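Ticket 103 — Wostia two-finger gripper vs. Gurotard suction gripper, simulated kitchen
Status: Open, waiting on retest
Opened by: Keegan Sawatzky
Assigned to: Usha Murthy
Watching: Theresia Holzer, Reto Lanz
Component: Lateo controller, gripper plug-ins, sim

Summary
Door-opening runs on the refrigerator task give different results depending on which gripper was loaded first. Start with the Wostia and both grippers behave. Start with the Gurotard, swap to the Wostia, and the Wostia closes short of the door edge and pulls on air. No error is raised. The run just ends with the door angle at zero.

Steps to reproduce
Start Lateo with the Gurotard profile.
Run the fridge task once and let it finish.
Swap to the Wostia from the tool menu without restarting.
Run the fridge task again.

Expected: fingers close on the edge of the lower door.
Seen: fingers close in front of it.

Log

Keegan Sawatzky, Fri 11 February, 9:12
Opening this one because it's holding up the comparison, and I really want the comparison! Both grippers are a joy to drive in the new build. The Wostia used to shiver when it closed on anything thin and now it just closes. The Gurotard holds the flat of the door beautifully, and I've been grinning at it all morning. So please read this as a bug from somebody who is having a good time.

Things I tried before filing: cleared the planner cache, reloaded the room, ran the arm back to home between runs. Same result each time.

Usha Murthy, 9:40
Thanks Keegan, nice clear steps. I get it too. Could you check the tool offset right after the swap? It's on the status page under Tool, last line. My guess is that the controller is keeping the length of the suction cup and stalk and applying it to the fingers.

Keegan Sawatzky, 9:58
You called it. After the swap the status page says Wostia at the top, and the offset at the bottom still belongs to the Gurotard. I typed the right value in by hand, ran the task, and the door came open on the first try. Lovely smooth arc, too. I watched the replay more often than I needed to.

Theresia Holzer, 10:20
Does it go wrong in the other direction? If the Wostia offset stuck when you loaded the Gurotard, the cup should press too far into the door.

Keegan Sawatzky, 10:47
Just ran it. No, that direction is fine. The Gurotard plug-in writes its own offset when it loads, so it covers for the problem. The Wostia plug-in leaves that to Lateo, and Lateo only does it at startup.

Reto Lanz, 11:05
That fits what I remember. I wrote the Wostia plug-in back in November, when there was no tool menu and you had to restart to change anything. I'd still like the fix to go in the controller. If we patch only my plug-in, the Wyss gripper will hit the same wall when we add it, and I'm looking forward to that one far too much to lose a day to this.

Usha Murthy, 11:18
Agreed, controller it is. I'll have it clear the offset on every swap and read it fresh from the profile. If the profile has no value it should stop with an error and not carry on with the old one. Keegan, you can keep testing with the hand-entered offset, but put a note in the run sheet so we know which results came from it.

Keegan Sawatzky, 13:30
Noted in the run sheet. Carrying on with the lower door in the same room, start pose unchanged.

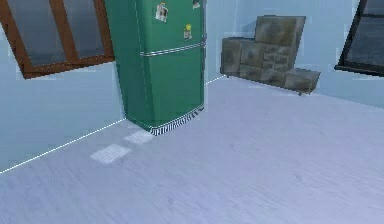
Theresia Holzer, 13:44
Do the earlier Gurotard results have to be thrown out?

Usha Murthy, 13:52
They can stay. The Gurotard always loaded its own offset, so those runs used the right tool length whatever came before them. The Wostia runs made after a swap are the ones to repeat.

Keegan Sawatzky, 14:15
Three Wostia runs to repeat, then. Happy to do them, it's a good excuse to try the slower closing speed as well. I'll do the repeats at the old speed first so they match the rest, and log the slow ones separately.

Usha Murthy, 15:36
Fix is on the test branch. Changes:
Offset cleared when a tool is unloaded.
Offset read from the profile when a tool is loaded.
Run refused, with a message naming the profile, if the value is missing.
Status page now shows the offset next to the tool name — no more scrolling down to the last line.

Please restart once after updating. Remove the hand-entered value too, or it will win over the profile.

Keegan Sawatzky, 15:50
Oh, I love the status page change. Updating now. I'll run the swap in both directions and post the door angles here, then start on the repeats.

Reto Lanz, 16:02
Leave the ticket open until the repeats are in, please. I'll add the missing offset field to the Wyss profile in the meantime.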